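About Clirside

Clirside is an independent cooking school for adults and families. The school offers day and evening instruction in home cooking, baking and kitchen safety, and it has been under the direction of its founder, Iveta Rusnák, from the beginning. Enrollment is open to all residents of the county, and no earlier training is required.

Our Teaching

Courses at Clirside run for seven weeks. Students meet once a week in groups small enough for the instructor to work with each person. Every course begins with the basic skills of the kitchen: measuring, mixing, the use and care of knives, and the safe storage of food. Recipes are introduced only when these skills are secure, and students are expected to repeat a dish at home before the next class.

Young children attend with a parent or guardian. Their lessons use simple tools and plain ingredients, and they are taught in a separate room from the adult program.
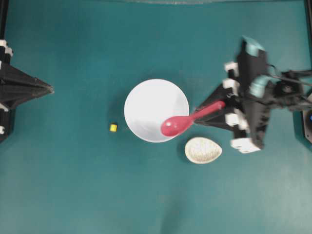
Our Building

The school occupies the ground floor of the former Malý bakery. The main kitchen has places for 40 students, and the Malý Room next to it is used for family classes, talks and the annual meeting of members. The original bread oven was repaired in August 2022 and is now used in the advanced baking course.

The library on the mezzanine holds 609 cookbooks, many of them given by former students. Books may be borrowed for the length of a course.

Our Staff

Anežka Čierny is head of instruction and oversees the course plan for both programs. All instructors hold a current food safety certificate and complete a further period of training each July, when regular classes are suspended.

Tuition and Support

Clirside is a nonprofit organization. Tuition covers most of our operating costs, and the remainder is met by gifts and by the rental of the main kitchen. Reduced tuition is available on request. Application forms may be obtained from the school office and should be returned before the first class of the course.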